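The second life of the brick box

Most houses with children in them have a box of toy bricks somewhere. Ours was under the stairs for years. It held everything the children had been given and a good deal they hadn't, including buttons, a dried-up pen and half a jigsaw.

I got it out in September, meaning to pass it on to my sister, and found that I couldn't hand it over as it was. The bricks were dusty and some were sticky. So I asked people who deal with second-hand bricks how they go about it, and the answers were more practical than I expected.

Nattawut Rungrueang runs the toy shelves at Trudow, a lending shop in Eltlow where families borrow boxes of toys for a month at a time. The shop has 184 boxes on its books, and 22 of them are bricks. They go out more than anything else and come back in the worst state.

"Wash first, sort second," he told me. "People always do it the other way round, and then they have ten neat piles that all need washing."

His method is simple. The bricks go into a net bag, no more than 100 at a time, and the bag goes into a bowl of warm water with a little washing-up liquid. Not hot – hot water can warp the older ones. Leave them for half an hour, swish them about, rinse twice and spread them on a towel overnight. Anything with a sticker on is kept out and wiped by hand. Bricks that have been chewed go in the bin.

Then comes the sorting, and this is where people disagree.

Colour is the obvious way to do it and it looks good on a shelf. The trouble is that a small brick is hard to find among big ones of the same colour, and a child looking for it will tip the whole lot out. Sorting by size or shape works better for anyone who builds a lot. Rungrueang does neither for the under-fives. He gives them a mixed box with one shallow tray, and lets them decide.

Đạt Mạc takes the other side. He has taught reception classes for most of his working life and now runs a Saturday-style play session on the ground floor of the Andreadis building, opening at ten in the morning. He likes colour, and he likes very few bricks.

"Give a four-year-old a full box and they'll stir it," he said. "Give them a handful of red, yellow and green and a tray with sections, and they'll start putting things somewhere."

The tray matters more than I had thought. Both men prefer a divided one with low sides, and both want it see-through or nearly so, so that you can tell what is in it from across the table. Three sections are plenty to begin with. Mạc sets the tray at the back of the table and the loose bricks in the middle, which leaves a clear space in front for building.

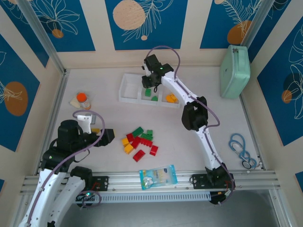
Red, green and yellow bricks in the middle of the table, with the first few already in the divided tray.

I tried the small-handful approach at home on my nephew. He put two greens in one section, a yellow in the next, and then a sock in the third. After that he took it all out and started again, and this went on until lunch.

For storage, Rungrueang uses Ultus tubs with clip lids and writes the contents on the end, not the top, so they can be read in a stack. He puts the tray in flat, on top of the bricks. A box that is too heavy for a child to lift should be split in two.

My own box is now three smaller ones. Two have gone to my sister. The third is back under the stairs, along with the half jigsaw, which I still mean to do something about.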